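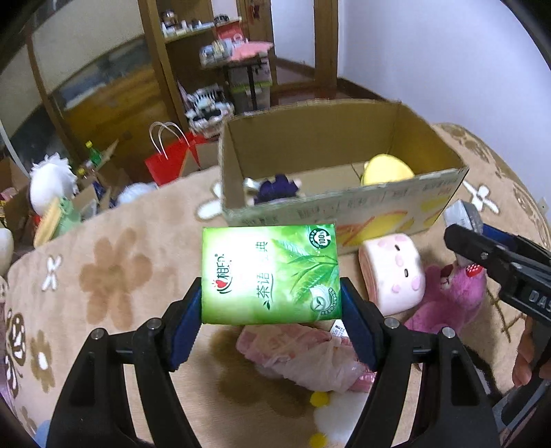

Green tea-leaf tissue pack (心相印), with soft toys and boxes on the flowered carpet.

Tea Leaf Pocket and Lounge Tissues, Green Pack

Item 2086

We've had a soft spot for these since the first carton came into the Hukdale shop, and they've been on the shelf by the register more or less ever since. The pack is a good bright green with tea leaves printed across it, the 心相印 name running down the left side beside a little red heart and 茶语丝典 in the middle. If you grew up in a house that always had a packet of these on the arm of the couch, you'll know it from across the room (several of our regulars do, and they buy four at a time).

They're a soft wrapped pack, so there's no cardboard to crush, and they'll sit happily in a handbag, a glovebox, the pocket of a pram or down the side of a toy box. Sivaprasad Varma, who does most of our ordering, keeps one in the car and one in the shed, and swears the one in the shed goes faster. We find they stand up to a proper nose-blow without going to bits, and they're gentle enough for small faces after a long afternoon on the carpet with the plush toys out.

A lot of you buy them as a filler for gift bags and care parcels, and they're lovely for that. Pop one in beside a small soft toy and the green looks very cheerful against a red paper bag. If you're putting together a box for a student or for grandparents interstate, they weigh next to nothing, so you can tuck a couple in around the heavier bits and they'll double as padding.

Price and packs

Single pack: $1.45
Box of 100 packs: $219, ordered in, please allow a week or so

Orders for the full box can be picked up from Hukdale or from our smaller counter at Kurnow. We can post singles too, though it's kinder on your wallet to add them to something else, as the postage on one packet of tissues is a bit silly.

Keeping them

Somewhere dry is all they ask. Once a pack is open, press the flap back down and it'll stay tidy in a bag for ages. Please don't flush them, as they're made thicker than toilet paper and the plumber will not thank you.

The soft toys and the boxes aren't included with the tissues. For plush, have a look at the toy pages or ring the shop and ask for Manikandan Nair, who knows every shelf of them and is always happy to have a chat about colours and sizes.

Recently viewed
Umico soft cushion, pale pink
Thomas lidded storage box, medium
Paper gift bag with rope handles, red
Kurnow cotton hand towels, pair

We use cookies to remember your basket and to see which pages are popular. By continuing to browse you agree to our use of cookies. Accept | Manage settings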